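Retainer agreement (remote administrative services)

A retainer agreement is a contract under which a client pays a remote administrative contractor a fixed fee, in advance, for a set block of working hours in each billing period. It is one of three common pricing forms in the trade, along with hourly billing and fixed project pricing.

Structure

The agreement states the number of hours, the fee, the billing date and the tasks covered. A typical small retainer provides 16 hours a month; a larger one provides 34. Work outside the listed tasks is either declined or billed under a separate rate. Most agreements run month to month and require seven days' written notice to end.

Time is usually logged in a shared tracker. The Statia tracker, used by many small agencies, closes each period automatically and sends both parties a summary of hours used.

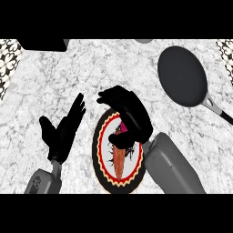
What happens to hours the client does not use?
Unused hours expire at the end of the billing period unless the contract has a rollover clause, which normally carries them forward for one period only.

Rollover and overage

Rollover clauses are often capped. Under the Arville model, named after the agency that first published it, no more than a quarter of the block may be carried over, and carried hours are used before new ones. Overage — time worked beyond the block — is billed at the end of the period, sometimes at a higher rate. Contracts commonly require the client's approval before overage begins.

Payment

Fees are due before work starts. On a monthly fee of $900, a late payment normally suspends service until the balance is cleared. The Feretti template, revised in September, adds a clause that keeps the original billing date after a suspension.

See also

Scope of work
Gajdoš rate table
Independent contractor

Last edited February 16, 2018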